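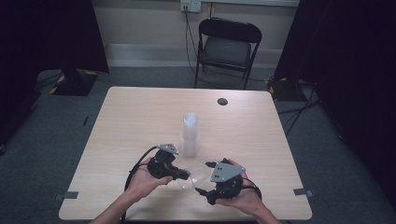 Section 6. Cups and Drinks Station

Read this section before the first guests come in. It covers clear plastic cups only. Paper cups are in the next section and behave differently, whatever the sleeve says.

6.1 Choosing the table

1. Use the small square table. The long one invites people to leave coats on it, and then the cups end up on the floor.
2. If the table has a cable hole in the top, keep the cups well away from it. A rim that sits half over the hole will tip.
3. Wipe the top and let it dry. Spray cleaners that promise a "streak-free, grip-safe finish" leave a film in our experience, and cups slide on it. Plain water has worked as well as anything we have paid for.
4. Leave one folding chair behind the table for whoever is pouring.

Note: The Werkisden hall plan shows the table against the wall. Ignore it. The person pouring needs to get in and out.

6.2 Opening and stacking

1. Cut the sleeve at the open end of the cups. The tear strip on the Peltine sleeves is supposed to run all the way around. It rarely does, and pulling harder cracks the top cup.
2. Slide the cups out as one stack and stand the stack upright, slightly back from the front edge.
3. Keep to one stack on the table. The delivery sheet from Clakholm suggests building a pyramid "for visual appeal." We have not seen a pyramid survive a door opening.
4. Leave the rest in the carton under the table. A full carton should hold 1,855 cups according to the label, a number we have never checked and do not find easy to believe. Order as if it held fewer.

6.3 Separating cups

Nested cups stick. Static gets the blame, but a stack that has been squeezed in shipping will stick on a damp day too.

1. Hold the stack low with one hand.
2. Take the top cup by the rim with the other hand and turn it a little before lifting.
3. If two come up together, lay the pair on its side on the table and ease the inner cup out while holding the outer one steady.
4. If they still will not part, put the pair aside. Do not blow into them. People do this, and other people have to drink from them.

Caution: Do not pinch the wall of the cup. It will dent before it lets go, and a dented cup may split along the crease once it is filled.

6.4 Cups on their side

1. Stand a fallen cup up by its base and check the rim with a finger.
2. Throw it out if the rim is nicked. Cloudiness alone is no reason to discard a cup. Several together always look frosted, and a single cup may look perfectly clear.
3. Do not push a fallen cup back onto the stack from the side. It goes on crooked and jams the next one.

Note: The "anti-roll base" mentioned in the Sutherland catalog is a slightly thicker bottom. The cups roll. Keep loose ones away from the front edge.

6.5 Filling

1. Set out no more than 6 cups at a time.
2. Fill to two fingers below the rim. There is a line molded into some cups, but it differs from batch to batch and should not be used for measuring anything.
3. Cold drinks only. The carton says "warm beverage tolerant," and we would like to know how warm.

6.6 Packing up

Return unused cups to a sleeve with the open ends facing the same way, fold the sleeve over, and write the date it was opened on the outside. Cups left out overnight are not put back. Used cups go in the bin marked for plastics, although the hauler has yet to confirm that this type is accepted.

Section last revised July 2021.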